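Home | Questions | Tags | Unanswered | Ask | Log in

We use cookies to keep you signed in and to remember your reading settings. Accept | Settings

Condensate and rattle in a shared office with a metal roof deck ceiling - which one do I fix first?

Asked in: Small Workspaces > Ceilings, Air and Noise
Viewed 374 times

We took over a single large room in July. It was a light storage unit before, and the landlord did a basic office conversion. The ceiling is the underside of white corrugated metal sheet, ridges exposed, no insulation that I can find from below. Lighting is a mix of tubes and round fittings. Cooling is one wall-mounted split unit, installed by the landlord's contractor.

There are two problems and I think they are connected, but I am not certain.

1. On humid mornings there are drops on the underside of the metal, mainly on the side away from the air conditioner. They dry by 10:30 or so. Twice they have dripped on a desk.

2. When the unit runs on high fan there is a rattle. It is not coming from the unit. I put a hand on the casing and it is steady. It sounds like it comes from the slatted wood trim between the wall and the ceiling.

The room also has a lot of echo. Calls are difficult if two people are on at once. I had assumed that was just the metal and the bare walls, and I mention it in case one product solves more than one thing.

What I have tried so far:

- Setting the unit to dry mode overnight. It reduced the drops but did not stop them.
- Foam tape behind one end of the trim. The rattle moved further along.
- Louvers pointed fully up, then fully down. Up is worse for the rattle.

Room is 30 feet on the long side. Budget is $1403, which is what remains of the fit-out money, and I can't go over it without asking. I have a quote from Onlow for spray foam on the whole underside of the deck and it is well past that figure. A supplier called Platska sells a stick-on closed-cell sheet that would come in under. I would prefer not to close the room for a week.

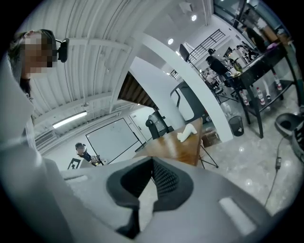 Layout matters for this, so a few notes. The desks are arranged so people can see the whiteboard on the back wall, and I don't want to move that. The dark slatted panel runs where the ceiling meets the upper wall, and the air conditioner is mounted high on the wall, just under the corrugated sheet, so on the upward setting I believe the air goes along the ridges before it reaches anyone. The mesh chair next to the brown table is the seat people avoid on calls. The table has a glossy top and the voice of whoever sits there comes straight back at them.

Questions:

- Will the stick-on sheet stop the condensation, or will it trap water above it?
- Is the rattle a fixing problem or an airflow problem?
- Does either fix help the echo?

3 answers

Sorted by: Highest score

Answer 1 (accepted)
Score: 14

Treat them as two separate jobs. They share a cause only in the sense that the air conditioner is blowing at both.

Condensation. Drops form on the underside when the metal is below the dew point of the room air. An uninsulated deck loses heat to a clear sky overnight, so early morning is the normal time to see it. Closed-cell sheet works if it is bonded fully to the metal and every joint is taped. The room air then touches the face of the foam, which stays closer to room temperature. If the sheet bridges from ridge to ridge and leaves the valleys open, moist air reaches the metal through any gap and you have water sitting behind foam. On a corrugated profile this is the part that goes wrong.

So the sheet has to follow the profile. Cut it in strips, press it into the valleys, and use a roller. Ask the supplier three things before paying:

- Minimum surface temperature for the adhesive.
- Whether the adhesive is rated for overhead use on painted steel.
- Fire rating for exposed interior use. Many of these sheets are sold for ducts or tanks and are not permitted as an exposed ceiling finish. Your landlord and your local code office both have an interest in the answer.

The third one may end the discussion. Get it in writing.

Buy a cheap humidity meter first and log a week of overnight readings. If the room is over 60 percent at night, find the source. Common ones in converted units are a leaking door seal, a slab with no vapor barrier, and an air conditioner drain that ends inside the wall cavity. A standalone dehumidifier with a drain hose may do enough on its own, and it doesn't touch the ceiling. Dry mode on a split unit is poor at this overnight, as the compressor shuts off once the room reaches the set temperature.

Check also that it is condensation. Go in after rain on a mild day. Water at a screw or a lap joint in those conditions is a roof leak, and no amount of foam will help.

Rattle. Fixing problem, made audible by the airflow. Slatted trim is usually pinned to a backing strip, and the backing strip is screwed to whatever was available. Your foam tape moved the noise along, which suggests the backing strip is loose over a long run. Have one person run the fan on high while another presses along the trim with a padded stick. Mark every point where the noise stops. Put a screw with a rubber washer through the backing at each mark, into framing where there is framing. If there is none, use a toggle.

Don't glue it. You will want it off again if the drain line needs work.

Echo. Neither fix will do much. Closed-cell foam is a poor absorber at speech frequencies. You need open-cell or fibrous material with some thickness - two inches of mineral wool in a fabric frame is the usual choice. Hang a few of these on the walls opposite the hard surfaces. The whiteboard is one such surface and it has to stay, so put a panel on the wall facing it. For the table, a felt desk mat and a low fabric screen at the back edge will take some of the reflection off.

Order I would do it in: humidity log, trim screws, dehumidifier, wall panels. Leave the ceiling until you have the readings.

Comments on this answer:

> Logged it for six nights. Peak was 71 percent at 5 a.m. The drain was fine but the door seal was missing along the bottom. Replaced the seal, bought the dehumidifier. Have had drops once more, fewer of them. - asker

> Good. Leave the logger running into the cold months. The deck will be colder then and the limit will be lower.

> Trim is done as well. The loose run was longer than I thought.

Answer 2
Score: 5

We have a Nasus dehumidifier in a metal-roofed workshop and it does the job. Two notes from use.

Run the hose to a real drain. The tank on ours filled overnight and the machine then stopped at the time we needed it.

Put it in the open part of the floor and leave clearance on the intake side. Ours was in a corner for the first month and the far end of the shop stayed damp. A slow ceiling fan pointed up would also help, to keep air moving over the cold metal, but check the clearance below your beam first.

On the spray foam: I have had it done in another building. It works. It is also permanent. The next person who has to replace a sheet or find a leak will have a hard time, and if you rent, you need the owner's permission before anyone sprays anything. Jafarzadeh quoted us a separate charge for masking the light fittings and the cable runs, so look for that line in any quote you get.

I can't comment on the echo. We run saws.

Comments on this answer:

> What pint rating is yours?

> The label has come off. It was the middle one of the range.

Answer 3
Score: -1

Just put in a drop ceiling. Solves all of it. The tiles absorb sound and you will never see the drips.

Comments on this answer:

> The drips will still be there and will land on the tiles. They stain and then sag. A drop ceiling under an uninsulated deck also makes the space above colder, so expect more condensation up there than before.

> Also the air conditioner is right under the sheet. It would have to come down and be remounted lower, with the line set and drain redone. That is outside the stated budget.

> ok but it would look better

Related questions

Dew point alarm for unheated storage, which sensor
Fabric panels: frame depth versus air gap
Landlord refuses access to roof for inspection

Home | About | Guidelines | Contact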